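4. From the workshop bench to the simulated table

Most of the hours on the Millgate arm went into the wooden base, the wiring, and one stubborn shoulder joint, all of it done in a shared workshop that closes at ten in the evening. By April we had an arm that could move where we asked it to, most of the time, and a strong wish to stop chipping our own crockery. The sensible next step was to build a small simulated version of the task and let the controller make its early mistakes there. We describe that part of the build in some detail, as it is the part other home builders have asked us about most, and the part we would have been happiest to read about ourselves before starting.

The simulated task is kept as plain as we could make it. A plate lies on a table, the gripper comes to it from one side with its fingers open, closes on the rim, and lifts. Subbarao Kurup, who had already written the motion code for the real arm, wrote the simulated version over a few long evenings and borrowed as much as he could from the first one, so that a command sent to one arm could be sent to the other without any editing. We are very fond of this arrangement. It meant that a mistake in the sign of a wrist angle, which had puzzled us for weeks on the bench, showed itself on the first evening of simulated runs, and the same one-line correction served for both.

We looked at two ways of choosing where to grasp. The first, which we call Natik after the folder it lived in, fits a circle to the colored region in the camera view and aims for the nearest point on the rim. The second, Braltden, learns the grasp point from recorded attempts and makes no use of the circle at all. We ran 900 simulated attempts in total, of which 400 were set aside for tuning and never counted in the results. The camera is carried near the hand and looks down, so the controller sees the plate and the tips of its own fingers together (Figure 1). We found this a comfortable view to work from, partly because a person at the keyboard can judge the sideways error by eye and stop a run that is plainly going wrong.

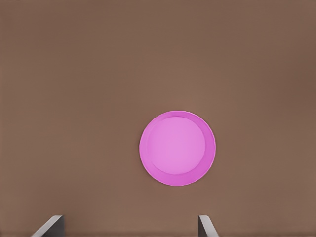
Figure 1. Hand camera view in the simulated plate task, with the plate ahead of the open fingers and slightly to the right of their midpoint.

The sideways error turned out to matter a good deal more than we had expected. When the hand started well to one side, Natik tended to close with one finger already resting on the lip, and the plate would turn away from it in a slow and rather graceful manner. Of the 137 such starts we replayed by hand, 133 were put right by adding a short centering move before the approach — a change so small that we were a little embarrassed to have left it so late. Braltden needed the centering move less often, though it was slower to correct itself once it had begun to drift.

We should also say a word about color. The flat shades in the simulation are kind to a circle fit, and we would not expect the same kindness from a workshop bench with a window at one end. Before going back to the real arm we repeated the tuning with the table lighter and darker by turns, using the Tkachenko shading script that one of us had kept from an earlier project. Natik lost some of its accuracy on the darker tables, mostly at the far side of the rim, and we widened its color threshold to suit. The real trials described in Section 5 use that wider threshold throughout.

Contact: Subbarao Kurup, Millgate arm project | Copyright the authors | Back to top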